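8 Jul 2014

Up early. Continued with the case samples for Lernholm. Dewanti wants the fit notes before she goes to Rorthorpe, and I have been putting off the frosted one since it arrived from Vanitz.

Cleared the table first. Wiped the surface with a dry cloth, then went over the case inside and out. Frosted plastic hides scratches well and shows finger grease badly, so I handled it by the rim as far as possible. Left the table lamp where it was.

General finding: the translucent back does what the supplier sheet promised. The color behind it comes through as a soft gradient with no hard line. The clear sample from April showed every speck of dust between case and phone. This one does not, or not at normal reading distance.
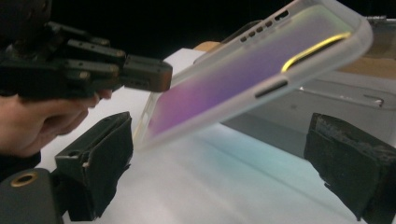 Frosted case, tilted to show the side openings. Violet in the middle of the back, pink and lavender toward the lower left.

Openings. The row of small slots along the side is evenly spaced, with the one at the upper end slightly larger. I ran a soft brush along them and got out a little lint. The long curved cutout has a bright yellow rim, almost green under the lamp. I like it less than Napaporn does. She thinks it helps a person find the opening by eye. My note says "distracting" and I will leave it in, with her comment next to it.

The shorter dark slot lower down has clean corners. No burrs that I could feel with a fingernail.

Rim. Thick, with rounded edges. It picks up light from the table and looks milky, which may bother people who expect the whole case to match. I would accept it. A thinner rim would look better and protect less – the Raju sample went that way and cracked at one corner after 2 drops onto the kitchen floor.

Fit and removal. Took the case off and put it back five times. The first four went on without trouble. On the last one the corner did not seat until I pressed it with my thumb. Waited 60 minutes and repeated it once, same result. Wrote it down as a minor fault.

Still to do: weigh it (the small scale needs a battery), compare the rim with the April sample, write to Vanitz about the corner. Drop test can wait until Dewanti has seen it undamaged.

Lunch late. Rice and the rest of the beans. Read the Lernholm notes again in the evening and changed one heading.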